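Well, the shop on Vekudik Street has a new name over the door, and I for one am delighted. After 19 years as Morix Cycles it's now plain Lazăr, which is what most of us called it anyway (Mr Lazăr having served behind that counter for the whole of it, until his knees made him stop). Recep Keskin has taken over the lease, the workshop and, I'm told, a drawer of cotter pins that will outlive us all.

I popped in last week with my old tourer, which had been making a noise like a budgie every time I stood up on the pedals. Recep had it on the stand before I'd finished my sentence. I was convinced it was the bottom bracket, and I'd been telling everybody so since December. It was the seatpost. He pulled it out, wiped it down, put a smear of grease on it, and charged me nothing, so of course I bought a pair of brake blocks and a bell I didn't need!

The thing I like best is that he'll still work on old bikes. I've been turned away from bigger places with this very machine, and once I was asked, quite kindly, whether I'd thought about putting it on the wall. Recep didn't blink at the cottered chainset. He did say my headset was past saving, and he was right, and that's booked in for when the part arrives. He's also keeping the second-hand rack by the window, so if you've a child's bike sitting outgrown in the shed, have a word with him. He'll sell it for you and take a small cut, or you can put the money towards the next size up.

A few practical bits while I remember. The shop shuts for lunch, which the old one never did, so don't turn up at one o'clock with a flat tyre as I did. Members get a discount on parts if you show your card, but not on labour, and please don't try to haggle him down on labour, it's cheap enough already. Wheel building is by arrangement and he has a bit of a queue. If you want something done before the spring ride, get it in now.

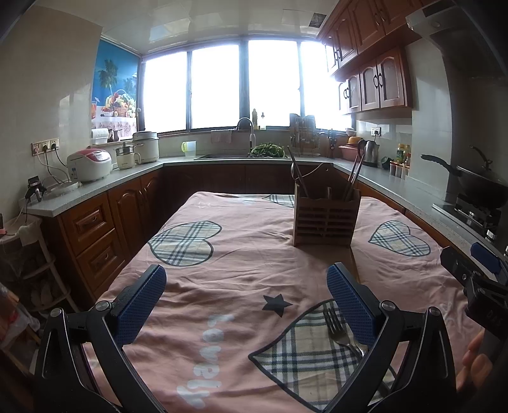
**Curbridge Wheelers, Touring Section**

Which brings me to the spring ride itself. The long route is 247 km this year, up from a nice round 200, and I know that's going to cause some muttering. The reason is the bridge at the bottom of the valley, which is closed to everything including us, and the way round is longer than it looks on the map. I rode most of it a couple of weeks back and it's lovely, really quiet lanes and hardly a lorry, but there's a long drag in the second half that I'd rather have met with fresher legs. Eat something before it. I didn't, and I had to sit on a wall for a while feeling sorry for myself and looking at some sheep.

If that all sounds a bit much, the short route is unchanged, same lanes and same café. The café would like us to order ahead this time (last year we turned up in one great heap and they ran out of bread), so there'll be a form going round by email with soup, beans on toast or a toastie. Fill it in, even if you always have the same thing. Especially if you always have the same thing, because you're the ones who forget.

Lights, please, front and back, on both routes. Some of us will be finishing late and the last stretch back into Curbridge is dark under the trees even at teatime. Mudguards are up to you, though whoever's sitting on your wheel may have views. I'll be carrying the usual spares and a proper pump, but do bring your own tubes, as I've got nothing to fit the really skinny tyres or the small-wheelers.

Recep has offered to look over bikes on the morning, from an hour before the start, for anyone with a last-minute wobble or a rubbing brake. He can't do gear cables in the car park, he was very clear on that! He's hoping to come along on the short route himself if he can get someone to mind the shop, so say hello if you see him.

One last plea. I'm still missing the club's big track pump, the red one with tape round the handle. It went home with somebody after the winter social and I've looked in all the obvious places, including my own garage, 2 times. If it's in your hallway, just leave it at the shop and we'll say no more about it.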